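Museum > Visit > FAQ

Visit Collections Research Shop Contact

Zepeda House: your questions about the old territorial capital

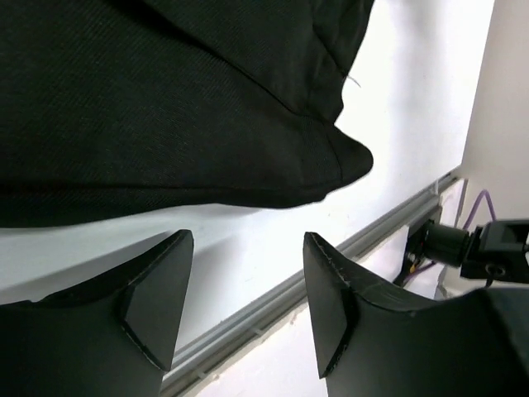 Black cloth on a white tabletop.

I'm Brisa Camacho, I run the front desk, and these are the things people ask me most.

Was Hakunach really the capital?
Yes! For 21 years, until the legislature packed up and moved to Norkent. People here still grumble (my grandmother certainly did).

Why did they move it?
Depends who you ask. The official reason was the railroad, which went through Norkent and missed us completely. Ross Skinner, who wrote our guidebook, thinks it had more to do with who owned the land over there — he has a whole chapter on it and I find it pretty convincing.

Is the old assembly hall still standing?
Only the front steps and part of the east wall. The rest burned one February, long after the lawmakers left. You can walk around it any time, it's just across the square.

How many people lived here back then?
The last census before the move counted 3451. The next one found 1678, so you can imagine what Main Street looked like.

Can I look up an ancestor who worked for the government?
Please do! We have 114 boxes of clerks' papers, and Sarahí Quezada has indexed the payrolls by last name. Write to her before you come, the reading room is tiny.

Do you do school groups?
Mornings only, up to two classes at once. Higinio Tlapale leads the walk and he'll happily go on past lunch if you let him.

Is there parking?
Behind the library, free. Don't use the bank lot — they tow.

Page updated July 1, 2025

We use cookies to remember your settings. Accept | Decline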